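Zasumis Forum / Help Desk / Events
Winter Advent calendar: doors not opening, points gone
Status: open, waiting on host
Opened by: Hoi-yan Sin
Assigned: Ka-ming Yang
Priority: high (gift exchange signups close soon)

Hoi-yan Sin, 7:40 am
Door 6 of the calendar won't open for anybody in the Selter group. Click it, snow animation plays, then blank box. No prize, no download link. Also points from the screenshot contest are missing on a bunch of accounts, mine included. Was at 200 last night, now 2. Tried Firefox and Chrome, logged out and in, same thing. Phone too.

Ka-ming Yang, 8:15 am
Looking. Does door 5 still work for you? And are you on the dark theme or the holiday one?

Hoi-yan Sin, 8:22 am
5 works. Holiday theme. Switched to dark, door still blank but no snow.

Ka-ming Yang, 8:50 am
OK so not the theme. Notes so far:

Step 1. Cleared forum cache. No change.

Step 2. Checked usergroup permissions. Selter group was set to view calendar but not claim. Fixed. Door still blank, but the error log has a line now: prize attachment not found. So there were two problems, great.

Step 3. Looked for the attachment. It's the holiday living room set King-fai Hsiao put together. The upload is in the old downloads section, which got moved to the Sirevik server last weekend. Path in the calendar still points at the old place. Repointed it by hand, waiting on the thumbnail job to rebuild.
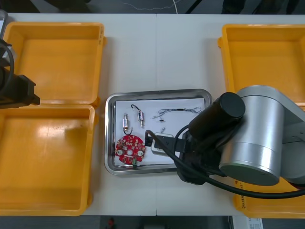
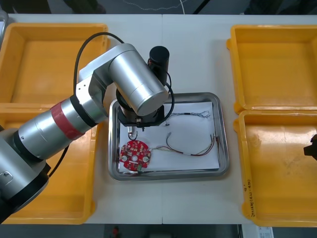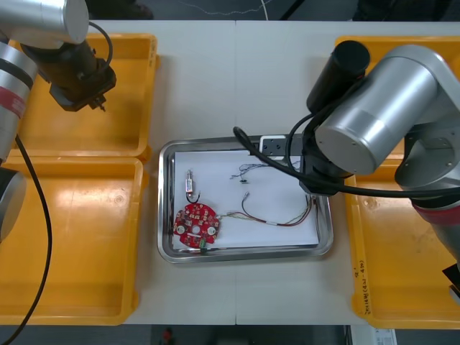
Step 4. Rebuild finished. Door 6 opens on my test account, download starts. Please try on yours before I touch anything else.

Hoi-yan Sin, 9:31 am
Opens! Zip downloads ok. Points still at 2 though.

Ka-ming Yang, 9:40 am
Yeah points are seperate. The points add-on (Tu) ran its nightly recount and the contest board wasn't on its list after the move, so everything earned there got wiped. 63 accounts affected. Have asked Chi-keung Cheng for last night's backup of just that table.

Please dont award points by hand in the meantime, it'll double up when we restore.

Chi-keung Cheng, 10:55 am
Backup's there, from before the recount. Can restore just the points table but anything earned this morning gets overwritten. Who's been posting in the trivia thread?

King-fai Hsiao, 11:03 am
Me, hosting. Round one's done, winners are in the first post. Can re-enter those after, not a big deal. Pausing round two until you say go.

Chi-keung Cheng, 11:20 am
Restored. Nightly recount is OFF until the contest board is added back. Don't turn it on from the admin panel, the button lies, it says paused either way.

Hoi-yan Sin, 11:34 am
Back to 200. Thank you!! Couple of people in the Selter chat say theirs look right too. One says her December badge is missing, will ask her to open her own ticket.

Still to do
Add contest board to Tu's recount list (Ka-ming)
Re-enter trivia round one winners (King-fai)
Check doors 7 and up for old download paths, all of them, not just the zips
Post in announcements that door 6 stays claimable until the end of the event
Ask Sirevik if the old downloads path can redirect. Emailed, no reply yet

Ka-ming Yang, 12:10 pm
Door 9 has the same bad path, fixed. Doing the rest after lunch. Leaving this open till Sirevik answers.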